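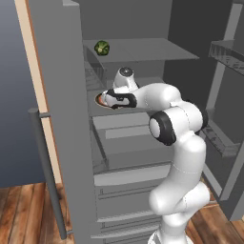 2022-04-24

Second week of the sourdough starter storage trial. Both Sima rye jars have been kept cold between feeds, and the Girketby white has stayed on the bench as before. A grey fridge with a middle shelf and an upper one is all the layout this needs - starter on the middle shelf, flour and spare lids on the upper. Keep the jars off the very back, where the last batch picked up ice.

Fed 200 g flour to 200 g water, both jars. The bench jar smelled sharp, a bit like nail polish, so I discarded all but a spoonful and fed it again. The Sima pair had a grey liquid on top, stirred back in. Colour fine, no mould.

Rise after feeding: bench jar doubled in 2 hours, cold jars took 11. Slower than the November run, but that was different flour (Renatia, coarser).

To do:
- order more rye from Mimunier
- new labels, the ink runs on these
- check the thermometer against the other one

Next feed is overdue for the small backup jar. Will do it tonight.

Search this notebook Go

Print this page | E-mail this page

Recent entries
Drying starter on baking paper
Rye flour, coarse and fine
Lids that don't seal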